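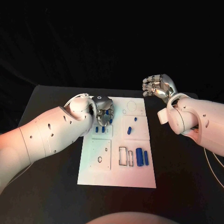
Fig. 1. Peg board, left hand working, right hand waiting.

Re: [wavix-users] Is the second arm doing anything?

On Sunday a list member wrote:

> I read the Clovar write-up twice and I still don't see what the
> two-arm policy buys you. Your success numbers are for one hand at a
> time. Couldn't you unplug the other arm and save the electricity?
> Also, how many demos, and did you throw any out?

Fair questions, and the first one stung a little.

Demos first. We recorded 479 and threw out 20, nearly all for the same sin: the operator nudged a neighboring peg and then pretended not to have. The policy learns that too, and it's a much better actor than we are.

As for the idle arm, yes, a lot of the time it hangs there like a man holding someone's coat. We tried training with that arm frozen. Left-side pegs went fine. Then the policy got to the right side of the board and reached across with the wrong hand, which went about as well as you'd guess. With both arms live, it picks a side by where the piece is, and we never labeled sides at all.
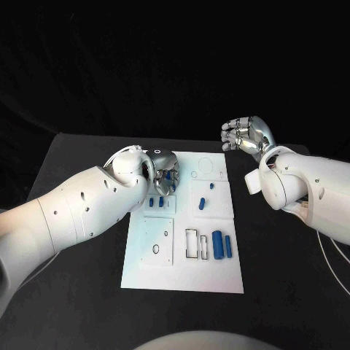
Fig. 2. Blue peg between the fingers of the left hand, right hand open.

What we changed since the write-up is the action chunk. The old version planned 20 steps and stuck to them with great dignity, even after missing the peg. The new one runs 5 and looks again. It's slower -- you could make coffee -- but a bad grasp now gets a second try before the hand marches off to place nothing in a hole.

The remaining trouble is the thin pieces. Fingertips bunch up over them and the head camera loses sight of the very thing it needs. Urio handles this with wrist cameras. We're being stubborn about it for one more month.

Pasting in the part of our notes on two-hand starts, header and all, as the wiki is down again:
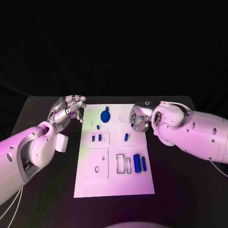

6 min read

Two-hand starts. Both hands come in over the board with fingers curled, one on each side. The policy has to choose who goes first. In over half of our early runs it chose neither, and the two hands hovered politely until the timeout. Adding a little noise to the start poses broke the tie. We don't have a better explanation than that, and we have looked for one.

Video of the full runs goes up in March, hovering included. If anyone has tried short chunks on a board like this one, please post your settings, even the embarrassing ones.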